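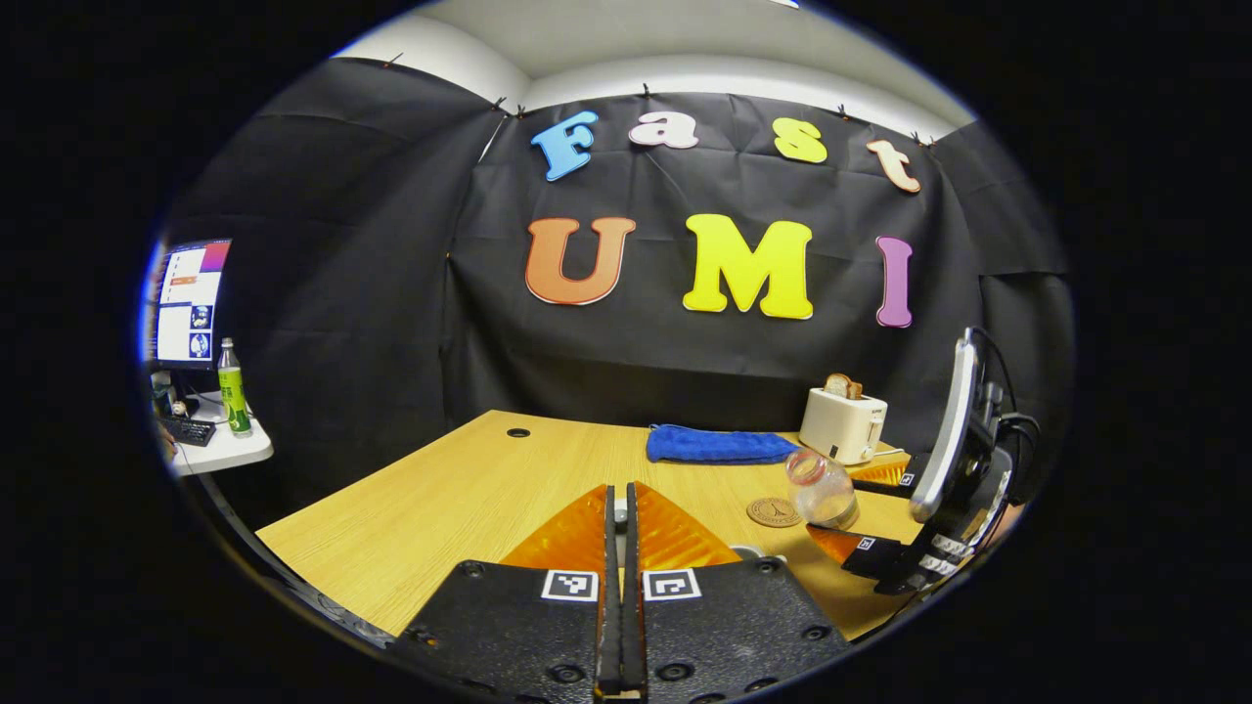

谱架要先于主机装好。Tusik 诗歌伴奏机的谱架由背板、托条和两只页夹组成，出厂时页夹套在背板上缘，朝里收着。把背板插进主机后方的槽，推到底，再把托条卡进背板下沿的缺口。页夹松紧用侧面的旋钮调。两只页夹左右相对，收到几乎碰上、中间还留着窄窄一条。页夹收到这个程度，单张诗歌纸夹得住，翻的时候也不会撕。要夹的是全本诗歌集，旋钮往回松两圈，书脊落进托条中间，页夹各压一边。有的教会诗歌集已经传了三代人，封面全靠胶带维持体面，这种书请不要用页夹，平放在托条上就好。

第三章 安装与第一次聚会

本章适用于 Lukard 出品的 Tusik 诗歌伴奏机，曲库为 Lenihan 版。修订日期：19/06/2018。旧版说明书里关于“自动选歌”的那一页请撕掉，该功能已经取消，原因写在本章末尾，篇幅很短。

3.1 放在哪里

1. 选一处平稳、司琴或领唱伸手就能碰到的地方。讲台侧面、钢琴顶上、前排的小桌都可以。
2. 主机背面离墙留出一掌宽。
3. 不要放在烛台旁边。
4. 不要放在插花下面。插花要浇水，浇水的人通常正在想别的事。
5. 主机上面不要放任何东西，包括奉献袋、手机、半杯水和别人托你保管五分钟的眼镜。

注意：钢琴顶上能放，前提是聚会当天没有人弹那架钢琴。两边同时出声，会众会自动分成两派，各唱各的，到第三节才发现彼此。

3.2 接电源

1. 确认背面的主开关在“关”。
2. 把随机电源线插到底，听到一声轻响。
3. 另一头插进墙上的插座。尽量不要用接线板；一定要用，请选不和电热水壶共用的那一个。
4. 打开主开关。前面板的小灯先红后绿，整个过程 60 秒。这段时间里按什么键都没有反应，连按十下也没有反应，只会在灯变绿之后把您按过的十下一次执行完。

小心：第 4 步括在此处再说一遍。我们收到的来信里，有一大半讲的是“机器中了邪，自己翻了十首歌”。机器没有中邪，是前面有人着急。

3.3 接音响

主机自带一只喇叭，供小组查经、家庭聚会和练习使用。会堂里请接扩音设备。

1. 先把扩音机音量旋到最小。
2. 用一根音频线从主机背面“输出”孔接到扩音机的线路输入。如果用的是 Breklow 的调音台，接到最右边一路，那一路没有混响。
3. 主机音量旋到中间的刻度。
4. 播放任意一首，慢慢把扩音机开大，到站在最后一排的人能听清前奏为止。
5. 在扩音机旋钮旁贴一小块纸胶布，画一条线。

说明：第 5 步看起来土，效果比什么都好。没有这条线，每次聚会前都会有一位弟兄过来把声音调大一点，又有一位姊妹过来调小一点，两位都很有爱心，也都没有说出口。

混响：请关掉。会堂里本来就有回声，再加一层，“阿们”会一直说到报告事项。

3.4 设定语言和字体

1. 按住“菜单”键，直到屏幕出现曲目表。
2. 用旋轮选到“显示”，按下。
3. 选“简体”或“繁体”。同一首诗歌两种字体的歌词内容相同，分节也相同。
4. 字号有小、中、大三档。建议直接选大。不必等到有人眯着眼睛唱错才来改。
5. 按“返回”两次，设定自动保存。

歌词屏只给司琴和领唱看。要投到会堂的幕布上，另见第六章。第六章比较长，请在不饿的时候读。

3.5 找一首歌

Lenihan 版曲库共收 832 首，编号从 1 排起。查找有三种办法。

甲、按编号。直接用数字键输入，按“确认”。
乙、按首句。转动旋轮到首字的拼音，再往下翻。
丙、按主题。有赞美、认罪、感恩、差遣、安慰、节期等类。一首诗歌可能同时列在几类里面，在哪一类找到都是同一首。

注意：Lenihan 版的编号和贵教会手里的诗歌集编号多半不一样。这一点我们非常抱歉，也实在没有办法。市面上的诗歌集彼此也不一样。请在第一次聚会前，把当天要唱的几首对照一遍，把主机编号用铅笔写在程序单边上。铅笔就可以，下次还要擦。

领唱习惯报诗歌集编号的，请提前讲好谁报哪一个数。有一处聚会点试用时没有讲好，领唱报的是书上的数，司琴按的是机器上的数，全体起立，前奏一响，是婚礼用的那首。据说大家还是唱完了。

3.6 常用诗歌表

常用表可以存 100 首，存进去以后不必再翻曲库。

1. 找到要存的诗歌，先不要播放。
2. 按住“星号”键，直到屏幕右上角出现小星。
3. 用旋轮选位置，按“确认”。
4. 该位置原来有歌的，屏幕会问要不要替换。请看清楚再按。

删除：在常用表里选中，按住“星号”键，小星消失即可。诗歌仍在曲库里，没有删掉，请长辈放心。

建议：常用表由一个人管。两个人管，表里会出现同一首歌的好几个速度；三个人管，表就满了。

3.7 速度、音高和节数

每首诗歌都可以单独改，改完主机记住，下一次照旧。

速度：按“快”或“慢”，一次走一格。请照着会众实际唱的速度来定，别照着自己在家里哼的速度。早晨第一堂宜慢一格，饭后那一堂也宜慢一格，理由不同。

音高：按“升”或“降”，一次半个音。女声多的聚会点一般不用动；弟兄多的，降两次比较厚道。感冒的季节另算。

节数：默认把所有节唱完。想跳过某一节，播放前按“节”键，用旋轮把那一节变灰。一首诗歌如果有六节，第四节常常被跳过，第四节写得并不比别的差，只是它恰好排在第四。我们在这里替它说一句话，说完了，跳不跳仍由您定。

前奏：可选“整句”“半句”或“一个音”。新会众多时选整句。“一个音”留给全体都熟、领唱也有把握的时候。领唱自认为有把握不算，请问司琴。

小心：播放中间不要改音高。机器会照办，立刻照办，会众则要晚两个小节。

3.8 第一次聚会前的检查

请在聚会前一晚，或者当天提早到场，按下面的次序走一遍。

1. 打开主开关，等绿灯。
2. 播放当天第一首的前奏，听喇叭有没有嗡声。有嗡声，见 3.10。
3. 逐首核对编号、音高、节数。
4. 把当天的诗歌按次序存进“今日”表。存法同 3.6，把“星号”键换成“今日”键。
5. 按“锁”键。锁上以后，只有“播放”“停止”和“下一首”三个键有用。
6. 把谱架上的页夹拨开，放好诗歌纸，再合上。
7. 试坐一次。坐下来看不见屏幕的，换椅子，不要垫诗歌集。

第 5 步请不要省。小朋友散会后很喜欢这台机器，聚会前也很喜欢。旋轮转起来有咔嗒咔嗒的声音，设计的时候我们觉得这个手感很好，现在想法比较复杂。

3.9 聚会当中

开始：领唱报诗歌，司琴按“播放”。从按下到前奏出声，中间有一拍的空。请不要因为没有马上响就再按一次，再按一次是停止。

祷告之间的轻音乐：按“静”键，主机循环播放一段没有歌词的短曲，再按一次淡出。淡出要几秒钟，请在祷告的人说完之前按。祷告的人什么时候说完，本说明书无法提供指导。

重唱：按住“下一首”不放，回到最后一节。再放开，从最后一节起奏。领唱举手示意重唱时，有的手势和“停”非常像，建议两人事先约好。

临时加歌：讲员讲完道，偶尔会说“我们来唱一首”，然后说出一首程序单上没有的。步骤如下。
1. 不要慌。
2. 按住“锁”键解锁。
3. 用首句查找。
4. 查找期间可以按“静”键垫一段音乐，显得早有预备。
5. 查不到的，向领唱摇头，由领唱起音清唱。清唱往往是当天唱得最好的一首，我们做伴奏机的，对此也没有什么话好讲。

停电：主机没有电池。灯灭了就请接着唱。来电以后主机停在曲目表，不会自己接着播。

3.10 小毛病

喇叭有嗡声：把音频线和电源线分开走，不要捆在一起。还有嗡声，换一个插座。再有，换线。

按键没反应：看是不是锁着。十次里有九次锁着。

歌词和伴奏差一行：按“停止”，回到曲目表，重新选这一首。多数是节数改了以后没有按“确认”。

声音忽然变小：去看扩音机旁边那条胶布线，再看看旁边站着谁。

屏幕太亮：在“显示”里调暗。晚间烛光聚会请调到最低一档，不然司琴的脸会成为会堂里最明亮的见证。

页夹夹不住纸：旋钮收半圈。收到底仍然夹不住，看软垫表面有没有积灰，用湿布擦，晾干再用。不要用酒精，不要用圣餐杯旁边那块布。

诗歌集翻不平：新书都这样。多唱几个月。

3.11 十二月的特别设定

节期诗歌在曲库里单独成一类，十二月用得最勤。进入“节期”以后，可按“将临”“圣诞”筛选。有几点请预先知道。

1. 圣诞诗歌的速度出厂时设得偏稳。儿童诗班会唱得比它快。请跟着孩子调，孩子不会跟着机器调。
2. 同一首圣诞歌常有两套中文词，曲库里标着“词一”“词二”。选哪一套，请在十二月之前商量好。老一辈从小会背其中一套，年轻人会背另一套，当晚再商量，来不及，也不平安。
3. 报佳音外出时用自带喇叭，需另配移动电源，见第七章。主机不防雨。谱架也不防风，纸请多夹一层，书面朝里。
4. 节期过后，把常用表里的圣诞歌删掉或挪到最后。到了来年春天还留在第一位的，总有一天会被按响。

3.12 收起来

1. 按“停止”，等乐声完全停下。
2. 关主开关，再拔电源线。
3. 音频线从两头拔，握住插头，别拽线。
4. 页夹拨开，取下诗歌纸，再把页夹收回来。长期夹着纸，纸上会留下压痕，第二年还看得见。
5. 托条和背板可以不拆。要装回原箱的，先拆托条，后拆背板，次序反了会卡住。
6. 盖上防尘布。

诗歌纸请当场收好。散落在椅子上的，会在下个星期以另一首歌的身份出现在谱架上。

关于已取消的“自动选歌”：旧版主机可以按当天经文自动挑选诗歌。试用期间，它在一场追思礼拜上选了一首节奏轻快的儿童歌，理由是经文里有“小孩子”三个字。该功能自本版起停用，选歌请仍由人来选，选之前祷告与否，主机不作检查。

下一章讲录音和为新诗歌建档。要给自己教会写的歌建档，请先把和弦抄清楚，圆珠笔改过三遍的那一份不算。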